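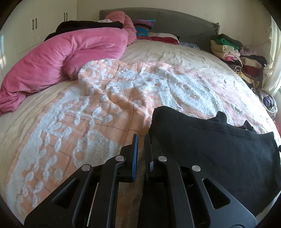
Peach-orange bedspread with a white tufted pattern of leaves and flowers.

Inside the Florari house: a day at the Millwood open set

Fans of the dating show "Florari" got to walk through the house on Fri 25 September, when production company Ededden opened its Millwood soundstage to the public. Tickets went through an online draw that had 3938 entries. There were 155 places, split into morning and afternoon groups. I was in the afternoon one.

Check-in was at the side gate on the loading dock side, and it was slow. They put stickers over our phone cameras before we went in, then handed out a one-page map that left off the restrooms. Those are behind the wardrobe trailer, if you ever go.

The first stop was the front steps where the contestants arrive. On TV the driveway looks long enough to need a golf cart. You can cross it in a few seconds. The fountain only runs during takes and it was off for us, so the line moved past pretty fast.

From there we went into the living room, where the elimination nights are filmed. The ceiling is open and full of lights. Henok Abera, the supervising producer, met us there and talked for half an hour. He said the season that wrapped in June took 9 weeks to shoot, and that an elimination night can run until four in the morning because each reaction has to be covered from several sides. He told us the couples get one full day off camera before the finale, a rule that started in the second season.

Somebody asked if the cast is told what to say. Abera said no, but they are asked to repeat things when a plane goes over. He would not talk about the last finale or whether the winners are still together.

The control room was the best part for me. An editor played us one dinner date in two cuts. In the first, Ayele came across as bored. In the second, with longer pauses and a different song, she seemed shy. The lines were the same in both. The editor said about 3000 hours of footage get logged for each season and most of it is people making coffee.

We didn't get to see the confessional booth, which was on the map but closed for rewiring. The pool was drained. A guide said another open day could happen in spring if the show is renewed, and past ticket holders would have to enter the draw again.

The gift table by the exit took cards only. Mugs were sold out before my group got there, so I bought a tote bag. Parking was free until six, and I made it back to the car with ten minutes to spare.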